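4 容纳与承托:餐具句中的“里”与“上”

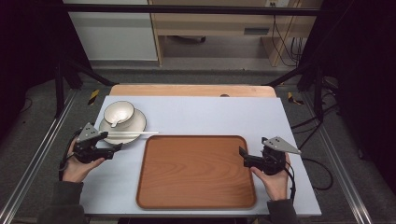

前一节讨论了方位词的语音弱化,结论是“里”和“上”在口语语流里都已经很轻,轻到有些说话人几乎只留下一个含混的韵尾。形式上轻了,语义上却一点也不轻。两个词各自撑起一大片空间关系,彼此的边界又极富弹性,同一件东西放在同一个地方,前半句说“里”,后半句就可能改口说“上”。本节考察这种弹性究竟受什么制约。我们选了一个看上去很小的领域,即餐桌上的器皿,因为杯、碗、盘、碟在深浅上恰好排成一条连续的线,而日常说话又天天要用到它们。小归小,这个领域里的材料之丰富,着实让我们高兴。

4.1 语料与标注

本节所用语料取自Trorkgate口语库和Irach访谈库。前者以家庭闲谈为主,说话人多半一边吃饭一边聊天,句子短,省略多,指示词尤其多;后者是围绕家务与待客习惯的半结构访谈,句子较完整,受访者常常主动解释自己为什么这样说。两个库的风格差别不小,我们本来担心合在一起会互相干扰,后来发现正好互补:Trorkgate里的说法自然,但常常缺语境;Irach里的说法稍显端着,可是语境给得很足。

检索条件为“器皿名词+(子/儿)+方位词”,以及“方位词”前后五个词以内出现器皿名词的句子。去掉成语、歌词、菜名和明显的口误以后,留下3,000条例句,语料版本冻结于2022/9/28,此后新增的转写不再纳入。标注在Gerkon中完成,由Abdul-Rahman Kyei和Araba Agbeko分别独立进行。每条例句标注以下各项:参照物名词、目标物名词、方位词、主要动词、动词后是否带“着”、目标物在语境中是否可以判定为全部处于参照物内部,以及说话人是否在同一话轮内改口。最后一项是Agbeko提议加的,原方案里没有。现在回头看,这一项的收获最大,4.4节会专门谈。

标注手册先以Lefèvre量表为底本。该量表把器皿按口径与深度的关系分成浅、中、深三档,用来预测介词或方位词的选择。量表原本为有冠词的语言设计,搬到汉语上有几处要改。首先,汉语的器皿名词往往自带深浅信息,“碗”和“碟”不必看实物也知道哪个深;其次,汉语的“盘”覆盖的范围很宽,从几乎没有边沿的平盘到装汤的深盘都可以叫“盘子”,单凭名词无法归档。对这类名词,我们只在上下文给出足够线索时才标深浅,否则一律标为“不明”。宁可多留一些空格,也不想靠猜测把表填满。

为检验标注是否可靠,我们从全部例句中随机抽出100条,由两位标注人隔一段时间重新标注。分歧集中在“目标物是否全部处于内部”这一项,其余各项出入很少。关于分歧的讨论放在4.3节,因为它们本身就很说明问题。

4.2 从碗到碟:一条并不平滑的斜坡

按最朴素的几何设想,器皿越深越倾向于说“里”,器皿越浅越倾向于说“上”。碗深,碟浅,盘居中,杯最深。如果语言老老实实跟着几何走,我们应该看到“里”的使用从杯到碗、到盘、到碟逐级下降,“上”则逐级上升。

杯和碗的情况确实如此,几乎没有悬念。“杯里”“杯子里”“碗里”在语料中占绝对优势,“杯上”“碗上”只在目标物附着于外壁或口沿时出现:

(1)杯子上印着一朵花,都快磨没了。
(2)你看碗上那个豁口,别剌着嘴。
(3)杯子里还有半杯呢,你先喝完。

例(1)和例(2)中的“上”与承托无关,表达的是附着。花纹和豁口属于器皿表面,整个容器此时被当成一个有外表的物体来看待。例(3)则把同一类器皿当成一个空间。换句话说,说话人选用“里”还是“上”,首先是在选择把器皿看作什么,然后才轮到目标物的位置。这一点在以往关于方位词的讨论里并不新鲜,不过餐具语料把它展示得格外干净,一个“杯”字后面两种读法泾渭分明,听话人从来不会弄混。

到了盘和碟,斜坡就不平滑了。我们预期“碟”比“盘”更偏向“上”,实际却看到“碟”在相当多的句子里坚定地用“里”:

(4)醋倒碟里,别倒盘里。
(5)小碟儿里搁点儿蒜泥。
(6)酱油碟子里怎么有根头发。

三句里的目标物都是液体或糊状物。碟再浅,只要装的是会流动的东西,边沿就成了不可忽视的界线,浅浅一圈也足以构成“里”。反过来,固体食物放在碟上,“里”和“上”就都说得通,选择开始受其他因素影响。目标物的物态比参照物的深度更能预测方位词,这是本节第一个主要发现,也是我们当初最没有料到的。

物态的作用还可以从反面看。把一个空杯放进讨论里,情形就清楚得多。杯是固体,底部是平的,与碟的接触面就是碟心那一小块。这时“碟上”和“碟里”的竞争最激烈:

(7)杯子放碟儿上,别直接搁桌上,有印儿。
(8)那个杯子本来就在碟子里坐着的。
(9)她端茶过来,杯子在小碟上直晃。

例(7)强调的是碟的垫衬作用,桌面需要保护,碟是隔在中间的一层,用“上”很自然。例(8)强调杯与碟配套,杯底恰好落在碟心的凹处,“坐”字又添了一层安稳的意思,用“里”也很自然。例(9)有晃动,注意力落在杯与碟的接触面,又回到“上”。三位说话人描述的几何关系完全一样,表达却各有偏向,真是漂亮的对照。

4.3 一部分在里,算不算在里

标注分歧最多的一项,是目标物是否全部处于参照物内部。例如:

(10)勺儿在杯子里呢,你自己搅。
(11)筷子别插碗里,不好看。
(12)吸管掉杯子里了,捞不出来。

例(12)没有争议,吸管既然要“捞”,当然是整个进去了。例(10)和例(11)就不同,匙柄和筷子的大半截通常都露在外面,可是没有一个说话人觉得“里”用错了。像图3中那样,白瓷杯放在白碟上,白匙搁在杯里,匙柄斜向碟的前沿,若要用一句话告诉别人匙在哪里,脱口而出的多半是“在杯子里”,很少有人肯费力去说“匙头在杯子里,匙柄在杯子外”。

Kyei最初把例(10)标为“部分内部”,Agbeko标为“内部”。两人的理由都写在Gerkon的备注栏里。Kyei认为标注应当忠于几何,柄在外面就是在外面;Agbeko认为标注应当忠于说话人,说话人用“里”时关心的是匙的功能部分,即接触液体的那一头,柄在哪里并不影响判断。我们最终把这一项拆开,一栏记几何,一栏记功能部分的位置。拆开以后重新统计,功能部分的位置与方位词的对应相当整齐:凡功能部分在杯中的,一律用“里”;功能部分在杯外而柄伸入杯中的例子极少,说话人大多避开简单的方位结构,转而描述动作或姿态:

(13)那把勺子倒着插的,头儿朝上,晾着呢。
(14)刀把儿朝下戳在杯子里。

例(14)用了“里”,但动词“戳”和前面的“刀把儿朝下”已经把不寻常的姿态交代清楚了,“里”只承担剩下的工作。可见当功能部分与空间位置不一致时,汉语更愿意动用动词和附加成分来补足信息,方位词本身保持简省。方位词像是一个默认值,默认值有误的时候,由别的成分出面更正。

“部分在里”的问题还有一个有趣的镜像,就是“部分在上”。长条形物件横放在浅器皿上,两端常常伸出边沿。筷子横架在碗口,筷子与碗的内部空间没有任何接触,说“碗上”毫无困难,说“碗里”则几乎不可能。可是同一双筷子搁在碟前或碟沿,说法马上就多起来:

(15)筷子横在碟子前头。
(16)筷子搭在碟儿边上。
(17)筷子架那碟子上就行。

图3里也有一根形似筷子的白色长棍,横在碟的前侧。这种位置用“里”不行,用“上”勉强,用“前面”则要先确定碟的前面在哪里。碟是圆的,没有固有的正面,“前”只能从说话人或用餐者的位置借来。语料中涉及圆形器皿的“前”几乎都取靠近用餐者的一侧,只有在替别人布置座位的语境里,才偶尔出现以对方为准的用法。我们认为这里值得另写一篇,眼下只能先记一笔。

4.4 改口

如果说前面几节的材料还可以靠内省想出来,改口的材料就非得有真实语料不可了。说话人在同一话轮内把“上”换成“里”,或者把“里”换成“上”,中间往往只隔一个停顿。转写时这些地方最容易被当作口误略去,我们十分庆幸Trorkgate的转写保留了它们。

改口大致有两种走向。第一种由“上”到“里”,常见于说话人先把器皿当作桌面陈设的一部分,随后注意到容器的边沿或盛放的内容:

(18)你把那个放盘子上,放盘子里,省得滚出来。
(19)糖就在那碟上……碟里,对,那堆都是。

例(18)的后续小句“省得滚出来”说明了改口的动因,边沿能挡住滚动,这时候盘必须是一个有界的空间。例(19)中的目标物由一块变为一堆,散粒状的东西和液体一样需要边界,“里”随之出现。两例都支持4.2节关于物态的看法,而且支持得更有力,因为说话人在几乎一瞬间就完成了重新识解,连句子都没来得及另起。

第二种由“里”到“上”,数量少一些,却更耐人寻味:

(20)饼先搁碟里,呃,搁碟上吧,它比碟子大。
(21)杯子在托盘里,托盘上头,靠边儿那个。

例(20)的原因写在明面上,目标物的尺寸超过了参照物,边沿无从包围。例(21)则与空间大小无关。托盘有边,杯子显然在边沿以内,“里”完全可以接受。说话人改用“上头”,是为了引出后面的“靠边儿”。要在托盘这个面上进一步定位,先把它看作平面更方便。“里”给出的是一个笼统的归属,“上”给出的是一个可以继续划分的面,这与它们在其他领域的表现一致,比如“书里写着”与“书上第几页写着”之间那种微妙的差别。

值得注意的是,听话人对改口几乎没有反应。没有人追问,没有人纠正,谈话照样往下走。这说明两种说法在交际上大体等值,改口服务于说话人自己对场面的组织,听话人只管去拿那块糖就是了。

4.5 动词的分工

汉语餐具句中的动词之多,初做标注时很容易让人眼花。“放”“搁”“摆”“坐”“架”“搭”“横”“插”“戳”“靠”“扣”“垫”,每一个都携带着姿态信息,有的还携带着评价。把动词和方位词放在一起看,可以分出几组。

“放”和“搁”最中性,与“里”“上”都能自由搭配。二者的差别主要在地域和语体,访谈者说“放”,受访者答“搁”,一来一回,谁也不觉得别扭。“摆”带有布置的意味,目标物通常不止一件,参照物多为桌面或大盘,因此偏向“上”。“坐”只用于底部平稳、自身有一定重量的器皿,杯、壶、锅都可以坐,勺和筷子不能坐。“架”和“搭”要求目标物有一段悬空,参照物提供的是边沿或两个支点。“横”则只管方向,不管支撑,故而可以与“前”“边上”“中间”等自由组合,前文例(15)即是如此。

“插”和“戳”与“里”的结合最紧。二者都要求目标物细长,进入参照物的一端先行,另一端留在外面。换言之,4.3节所说的“部分在里”在这两个动词中已经词汇化了。一旦说了“插”,听话人自然知道有一截露在外面,说话人不必另加说明。反过来,在“勺子在杯里”这样不带姿态动词的句子里,露出的部分只好由听话人凭常识补上。常识在餐具领域极为可靠,杯子多高,匙多长,大家心里都有数。

“扣”最特别。杯子扣在碟上,杯口朝下,杯的内部空间仍在,却不再向上开放。此时若有东西在杯下,说话人既可以说“扣在杯子里”,也可以说“扣在杯子底下”:

(22)蛐蛐儿扣杯子里了,别掀。
(23)钥匙扣那碗底下了,你找找。

例(22)中的蛐蛐想逃,容器的封闭性至关重要,用“里”;例(23)中的钥匙不会跑,用“底下”只是指出寻找的方向。同一个“扣”字,因目标物有没有逃走的本事而牵动方位词的选择,这样的例子让人忍不住想把整个语料库再翻一遍。

“垫”的论元方向与其他动词相反,较低的一件作目标物,较高的一件作参照物:

(24)杯子底下垫个碟儿。
(25)锅底下没垫东西,桌子烫白了一块。

“杯子底下垫个碟儿”和“杯子放在碟儿上”描述的是同一堆东西,前者却把碟推到了前台。Irach的受访者谈到待客时特别喜欢用“垫”,大约因为碟在待客时代表讲究,而讲究正是访谈的话题。家庭闲谈中“垫”也常见,只是多半与烫、滴、划痕有关。词是同一个,心思很不一样。

4.6 层叠与传递

餐桌上的承托关系往往是层叠的。匙在杯里,杯在碟上,碟在桌上。那么匙在不在桌上?杯在不在桌上?逻辑上承托可以传递,语感上却并不总是如此。

语料显示,传递到桌面的说法相当普遍,前提是中间那一层在语境里不重要。有人问“杯子呢”,答“桌上”,没有人会因为杯下有碟而觉得答案不准确。但是一旦碟被提到,传递就受到阻断:

(26)甲:杯子搁哪儿了?
 乙:桌上呢。
(27)甲:我不是让你放碟儿上吗?
 乙:放了呀,不在桌上。

例(27)中乙的“不在桌上”若单独拿出来看几乎是假话,碟明明在桌上。放回对话里却一点问题都没有,因为甲的话已经把“碟上”和“桌上”设为对立的选项。传递能否成立,要看中间层是否在话语中获得了地位。容纳关系的传递则要宽松一些,匙在杯里,杯在柜里,说“匙在柜里”几乎总是可以接受的,即便前文刚刚提过杯子。

至于混合传递,即匙在杯里、杯在桌上,能否说“匙在桌上”,材料给出的答案偏向否定。问“勺呢”,答“桌上”的例子有,可是这些例子中的勺都直接放在桌面。若勺在杯里,说话人总会提到杯,哪怕只说“那杯里”。容纳比承托更“抓得住”目标物,东西一旦进了杯,它的去处就归杯管了。我们把这种倾向称为容纳优先。它与前文几项发现可以连成一气:液体和散粒需要边界,所以浅碟也算“里”;功能部分决定归属,所以半截露在外面的匙也算“里”;会逃的东西需要围住,所以倒扣的杯子也算“里”。归根到底,“里”所表达的是一种控制,参照物动,目标物跟着动,参照物围住哪里,目标物就留在哪里。

承托当然也有控制的一面,端起碟子,杯子也跟着走。不过承托的控制较弱,一晃就会出事,例(9)里直晃的杯子便是证据。说话人对这种强弱之别极为敏感,常常用副词或补语加以补偿,“稳稳地放在碟上”说得很顺,“稳稳地放在杯里”就多余了。

4.7 几点保留

以上分析有几处需要读者留心。语料以北方口语为主,儿化和“搁”的高频都与此有关,南方说话人在“碟里”与“碟上”之间如何取舍,我们手头的材料还不足以回答。其次,口语库只有录音,没有影像,器皿的实际深浅和目标物的实际位置都靠上下文推断,凡推断不出的例句已在相应的统计中剔除。第三,“盘”的内部差异太大,本节有意少谈,留待按用途细分以后再处理。

另有一类例句我们舍不得删,又不知该归到哪里。一位Irach受访者谈起祖母的茶具,说那套杯碟“谁也离不开谁,你说它在上头也行,说它在里头也行,反正端的时候得一块儿端”。这句话六月复查时被两位标注人同时标了“存疑”,至今仍留在表里。下一节转向“外”和“旁”,考察当目标物脱离容纳与承托以后,说话人怎样借助邻近的器皿为它定位。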